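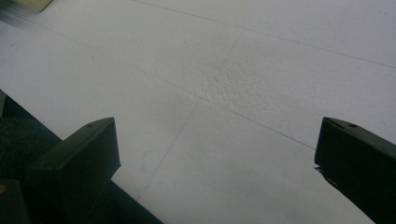 I have wanted to get inside the old Ruddock building ever since I moved to this side of the river, so when Fulau Tile announced an open day in there I put my name down the same evening. For anyone who hasn't heard of them, Fulau make floor tile, mostly large format, mostly white and off-white, and they took over the Ruddock works when the pottery people left. I know, I know. A whole day out for white tile! But I'm redoing a kitchen and a hallway, I have been reading about grout for weeks, and I had a wonderful time.

We were a group of sixteen or so, and we met in the front office at half past nine for coffee and safety shoes. Our guide was Maxine McKinnon, who started on the glaze line and now runs the whole finishing end. She talks fast and walks faster. Bring comfortable socks if you go, as the loaner shoes run narrow.

The clay store

You start where the clay starts, in a long shed with bays down one side. The body mix is three clays plus feldspar and sand, and it's ground wet in big drums and then dried to a powder you can run through your fingers. Maxine passed a tub around and it felt like cake flour. One man in our group got it all down his sweater and had white cuffs for the rest of the tour.

The noise in the grinding room is tremendous. They hand out earplugs and you want them. I caught maybe half of what was said in there, but I did get that the powder has to sit overnight before pressing so the moisture evens out.

The press

Oh, the press. It has a nickname, Oro, painted on the side in yellow by some long-gone shift, and it comes down with a thump you feel in your knees. Powder goes in, there's a hiss, and out slides a tile so fragile at that point that Maxine snapped one in half with two fingers to show us. The broken bits go straight back to the clay store. She let three of us have a go at snapping one (me included, naturally) and it breaks like a stale cookie.

After that the tiles go through a dryer and under the glaze curtain, a thin sheet of liquid glaze falling all the time like a tiny waterfall. The plain white is their best seller by miles. I asked how many whites they make and there are five, and when she laid them side by side on the bench I could suddenly see every one of them. On their own I would have called them all "white" and gone home. The one I liked best is called Sedard. It leans a little gray, and it's the one I've ordered samples of.

The kiln

The kiln is a tunnel 106 meters long, and you walk the full length of it on a gangway with a rail. It's warm in there, so leave your coat in the office. Tiles ride through on rollers and take a bit under an hour from one end to the other. There are little windows you can look into, and the color inside is the kind of orange that makes you stop talking. The hot section runs above 2,000 degrees Fahrenheit. Everyone took a turn at the windows and then most of us went back for a second turn.

At the cool end they tap every so many tiles with a little mallet and listen. A good one rings. A cracked one goes clunk, and once you've heard the difference you can pick it out from across the room.

The laid floor

This was the part I'd come for. Fulau have a big area of their own large square tile laid as a working floor, and people walk on it in boots every day. It's white, with thin gray joints, and it has smudges and scuff marks on it like any floor that gets used. I was so pleased to see that! Every showroom I've visited this year has had a floor you could eat off, and it tells you nothing about living with the stuff. With this one you can crouch down, get your eye low along the surface and see what everyday marks look like on a pale tile.

I had a long list of questions by then and Maxine went through all of them. My notes, for the others who are mid-kitchen:

Gray grout with a white tile, always, unless you enjoy scrubbing. She'd go one shade darker than you think you want.

Thin joints only look good if the floor underneath is properly flat. Check it with a long straightedge before anyone opens a box. My hallway is going to fail this, I can already tell.

Rubber scuffs come off with a plain white eraser pad and water. Skip the wax and skip anything that promises shine.

Buy your spares with the main order. Whites drift from batch to batch, and she showed us two boxes of the same color, made months apart, that I would never put in one room. The batch number is on the end of the box.

Lunch and the seconds shop

Lunch was soup and rolls in the old Ruddock canteen, which still has the original serving hatch and some gorgeous green wall tile from the pottery days. Several of us photographed the wall more than the soup.

The seconds shop is a cage at the back of the loading bay. I paid $134 for enough slightly-off squares to do the pantry floor, and the flaw is a pinhole here and there in the glaze that I have to hunt for. A couple from our group filled a station wagon for $161 and drove off very low on the back wheels.

The next open day is in May. Sign up through the front office, tell them your shoe size, and ask to hear the mallet.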